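Gym corner, first proper evening of it
March, after supper

Started on the weights corner at last. I have been walking past it since we moved the car out, and every time I told myself I would do the shelf first and then the floor and then the rest. Tonight I did the shelf.

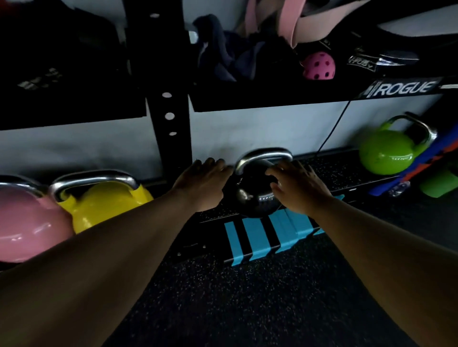
The kettlebells had ended up in no order at all. I used to keep them by weight, light to heavy from the left, and that lasted until Valdis started coming over to train. He puts things back wherever there is a gap. I don't mind it much, but twice last week I picked up the wrong one half asleep before work and only noticed on the second swing. They are competition bells, all made the same size, so color is the only thing to go by at that hour.

I took them all off, wiped the shelf down with a damp rag, and dried it with an old towel. There was more chalk on it than I expected. Chalk gets into the speckled rubber and sits there like flour. I went over it once with plain water and once with a little dish soap, and the second pass did most of the good. The Tenedby spray I bought for the mats says not to use it on rubber, in very small print on the back, so that was money wasted. It can go under the kitchen sink.

Handles next. Chrome shows everything. The black one was the worst, being the one that gets used most, and I had to go at the inside of the loop with a toothbrush where the chalk cakes up. The pink one hardly needed it. Despina used it through the winter for her shoulder and has moved on to the yellow one now, so the pink mostly sits. I asked her on the phone if I should put it away in the closet and she said no, leave it, her sister might want it in the summer. So it stays.

I thought for a while about the order. By weight is tidy, but by use makes more sense. The ones we pick up every session should be where you can get at them without leaning over something else. I tried it both ways. In the end I went back to by weight, mostly out of habit, and wrote the numbers on a strip of masking tape to stick on the wall behind. I haven't put the tape up yet. I want Valdis to agree to it first, otherwise it will be ignored like the last one.

Weighed myself on the bathroom scale holding the black one, to check it, and then without. It came out close enough to what it should be. The scale is not much good for that sort of thing anyway.

Then the rollers and the rest of the odds and ends. I have never found a good place for anything long. If you stand it up it slides, and if you lay it down you step on it. Jerley had a wall hook, the kind with two rubber-covered arms, for 19 dollars, and I nearly ordered two. Then I remembered the pair of bike hooks in the basement from the old apartment. I'll try those first. They may be too narrow. I need to measure.

Water bottles: I collected five from around the house and the car, all ours, two of them with something growing in the bottom. Those two went out. The others went through the dishwasher. New rule for myself is that a bottle comes back into the kitchen when I do. I had the same rule last spring.

Worked out what this corner has cost me since I started it, because I had the receipts out for the taxes. The flooring was the biggest piece after the rack. The used bells came to 235 for the lot, from the man in Barredo who was closing his studio, and I still think that was the best buy of anything in here. He threw in a box of collars and a jump rope that is too short for either of us. Despina's nephew could have the rope. I'll put it by the front door so I remember.

Did a short session afterward, since everything was out and clean and I felt I should. Swings, then presses, then carries to the garage door and back. 19 minutes on the kitchen timer, with a long rest in the middle when the phone rang. It was the Vavico people again about the furnace filter plan. I told them I would think about it and I won't.

Left wrist was a little sore on the presses. I was letting the bell hang back and pull the hand with it. Valdis has told me about that before. He says to hold it as if I were about to punch the ceiling, and when I remember to do it, the soreness goes. I'll drop to the lighter one for pressing this week and see.

Still to do:
Look for the bike hooks and measure them.
Vacuum under the rack. I could only reach up to a foot in with the brush, and it is bad past that.
Check the bolts on the uprights. I haven't touched them since it was put together and one of them ticks when I hang from the bar.
A better light for that side. In the evening I am working in my own shadow.
Ask Despina about the rope.

Cold out there by the time I finished. I had the space heater on for the first part and then turned it off and forgot about it while I was wiping. I need to bring the thick socks down and leave them there.

Had toast and an egg at nine and went up. Hands still smelled of dish soap and rubber after two washes. Valdis is coming over tomorrow if his shift doesn't change, and he wants to do the long set, the one with the timer. I said all right. I'll set my alarm for a quarter to six and see how the wrist is.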